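Cusari Sidewalk Navigation Set, README

Release 2, dated 2/26/23. Maintained by Lavanya Panicker and Keerthana Achari for the Murthy Robotics Club.

Summary

Cusari is a set of simulated sidewalk runs recorded by club members for the delivery robot project. All frames come from a rendered city block. The set was built to train and check the free-space model used by Clollari, the club's planner, before any code is loaded on hardware. Release 1 (December) had no street furniture and is no longer supported.

Contents

The release holds 70 runs. Each run folder has:

frames/ color frames from the forward view
pose.csv position and heading in the block frame, one row per image
cmd.csv speed and turn rate sent by the driver
notes.txt free text from whoever drove the run

Runs were driven by hand with a gamepad. Speed was capped in the driver script. Runs that ended in a collision are kept and marked "hit" in notes.txt.

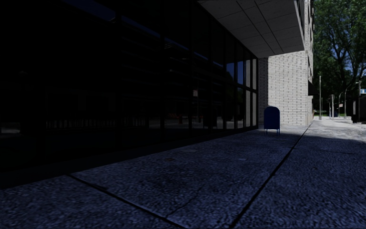 Shadow edges are the main source of error in the baseline model. It tends to label the line between shaded and sunlit concrete as a curb, and the planner then slows down or turns away. Dark glass at ground level is the second problem. Train with brightness changes turned on, and do not drop the shaded frames to raise the score.

Labels

Masks cover 700 frames, drawn by club members in Bekon, our labeling tool. Classes are walkable, road, obstacle, building and other. Expansion joints and stains are walkable. Posts, hydrants, mailboxes and bins are obstacles, however thin or far away. A kiosk is an obstacle, and so is anything on its shelves or racks. Canopies and awnings are building, even where they project over the pavement.

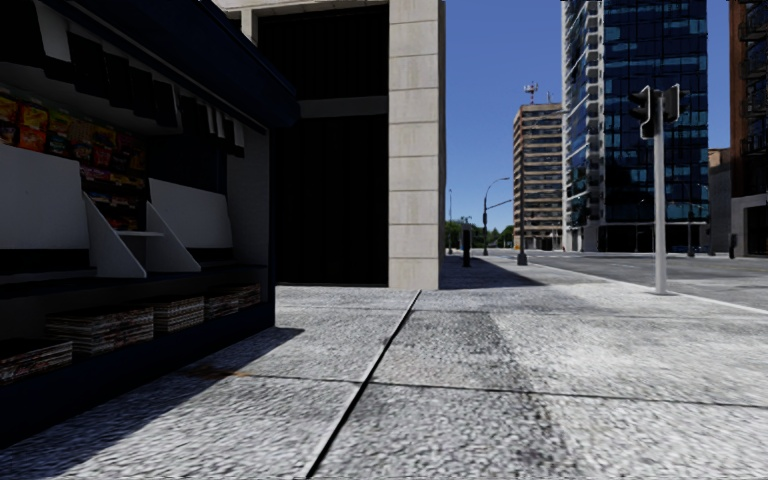 Figure 1. Newsstand kiosk at left, signal pole near the curb at right.

Panicker checked the obstacle masks and Achari checked the rest. Disagreements on thin poles were settled by using the wider mask.

Splits

Test is 18 runs. The others are for training, and members may hold out their own validation runs from those. Split by run. Frames from a single run look too much alike to be divided between train and test. Do not tune on test; scores on the club board are taken from it.
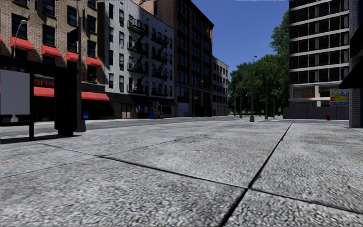
Figure 2. View across the road, with a clear sidewalk in the foreground.

Known limits

Frames without pedestrians or traffic should not be used to judge how the planner behaves around either.
The robot's body may be out of view. Do not use a fixed body mask.
Storefront lettering is part of the scene assets and may not form real words. Text readers should not be scored on it.
Surface texture is sharper than what our real camera gives. A light blur before training helped in our tests.
In roughly 2 percent of rows, cmd.csv lags pose.csv by one step. Run fix_lag.py before using commands as targets.

Use

Club and class projects may use the set freely. Name the release number in your report. Send label fixes to Achari with the run folder and frame number, one fix per line. Fixes go into the next release and are listed in CHANGES.txt.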